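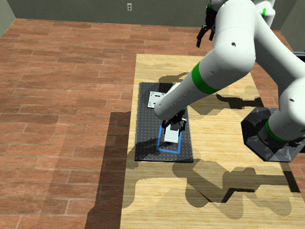 Sofia Rocha wrote to me after my September column to argue that a robot demonstration run in simulation should not count as a demonstration. Her point was that a vendor who controls the physics controls the result, and that visitors to an open day deserve to hear a motor. I took the objection with me to Presonwood on 24th November, where Doolan was showing its two-arm placement cell, and I came back agreeing with about half of it.

The cell exists only in software at present. Doolan runs it in Trukel, a simulator it licenses, and put the output on a wall screen for visitors. The task is dull in the way that real factory tasks are dull. An arm goes to a perforated block on a perforated board, inside a blue outline that marks the target zone, and has to grip it and set it where the program says. A second arm shares the table.

Keegan Thibodeau ran the session. He gave the number of trials logged so far, 1,704, and the number of failures, 363, and left both on the screen for the whole talk. I have been to hardware demonstrations where the failure count was treated as a trade secret. A live arm that does its job twice in front of a crowd tells the crowd very little. It may have been tuned all night for that part on that bench. A log with a failure column is better evidence, provided somebody says what counts as a failure.

On that, Doolan was less forthcoming. A block placed outside the tolerance is a failure. A block placed inside the tolerance after a second attempt is a success. I asked how many of the successes took more than one attempt and was told the figure would be in the written report. It should have been on the screen next to the other two.

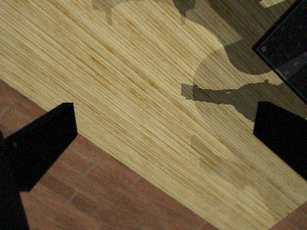

Reading time for the rest: 2 min

The close views were the useful ones. From the wide view, any gripper over any board looks competent. Up close you see two blunt fingers and the gap between them, and you start asking about contact. How stiff is the block? What friction value did they pick, and did they vary it? Thibodeau said friction and lighting were both randomized between trials. Block mass was held constant. I would have done it the other way around for mass, as castings from a real supplier do not all weigh the same.

This is where Rocha is right. Contact is the part simulators handle worst, and a placement task is mostly contact. A perforated part on a perforated board can snag on a burr that no model includes. Lokard, which expects to install the first physical cell, has asked for 10 days of running on its own floor before it accepts anything. That is a sensible clause and I would not sign without it.

Where I part with her is on the order of things. Open days should show the simulation first, with the log, the tolerances and the list of what was held fixed. Then show the machine and let people compare. Most of the visitors at Presonwood left after the arms stopped moving and missed the settings page, which was up for the last part of the session and was worth the drive by itself.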